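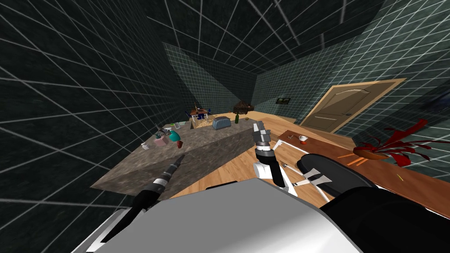

So I finally got over to Drundstead for the open afternoon in July, and I was half expecting a warehouse full of clanking arms. Nope! It's two small rooms above a bakery, and most of the work happens in a simulator. Karabo Steyn met me at the stairs with a coffee and sat me straight down at a station (no safety talk, hooray).

What they do there is collect demonstrations. A person steers the simulated robot through a chore, the whole run gets saved, and later a model learns from the pile. The project is called Bineo, and the afternoon's kitchen had a long gray counter with a toaster, a teal pitcher, a bottle and plenty of other clutter on it. My job was the little white cup. I got 60 seconds per try and I was terrible. My first try I knocked the cup clean over, and Karabo just said "keep it, mark it failed" and loaded the next one.

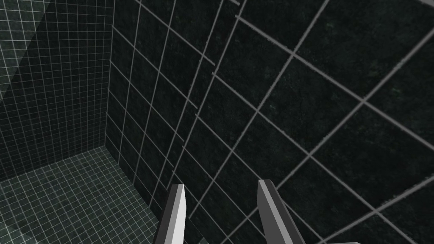
Page last changed: July, 4:19 pm

The gripper view is where I got lost the most. You get two gray fingers and a whole lot of dark tile, and if you've tilted the wrist, good luck working out which way the floor is. Mandla Nel, who had 182 runs saved by lunch, told me to stop, look at the wide view, then go back. It helped a bit!

I ended the day with 19 runs, and 2 of them were good enough to keep as successes. They swap the room layout between batches too, so just when I'd learned where the counter was, it moved. I'm going back when they open the Trenov kitchen. Parking is behind the bakery, bring coins.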